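# Splits, sessions and a missing signature

Réka Nyitrai handles royalty disputes for songwriters and session players, most of them signed to small labels. 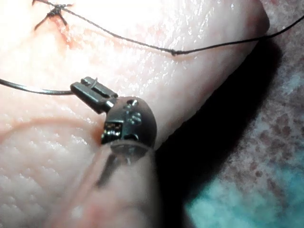
The argument is usually over the split sheet, she says, the one-page form that records who owns what share of a song. "People record first and fill it in later. By then the track is on three services and everyone remembers the session differently."

Her current case concerns Urkero, a four-piece whose second album came out on Grotley Records in December. Haruna Arai played keyboards on eight of the 11 tracks and claims a writing share on five. Grotley treats her as a hired player, paid by the day.

"The label has a signed work-for-hire form for six of the eight tracks," Nyitrai says. "For the other two it has an unsigned draft. An unsigned draft is weak evidence of anything."

The five disputed tracks include both of those. On the remaining three, Arai's claim rests on demo files she sent to the band before the form was signed. Nyitrai has asked for the original project files, with their edit history, from the studio in Trarthorpe.

"A bounced audio file shows the result. The project file shows which part was there at which stage."

Publishing income on the five tracks is on hold. Income from the master recordings is still paid out under the old terms, and Arai is not contesting it.

Asked whether a producer should run the paperwork, Nyitrai is doubtful. "The producer often has a share too. I would give it to the manager, and have it signed before anyone leaves the building."

Grotley's lawyer, Colette Masson, declined to comment. Both sides have agreed to mediation.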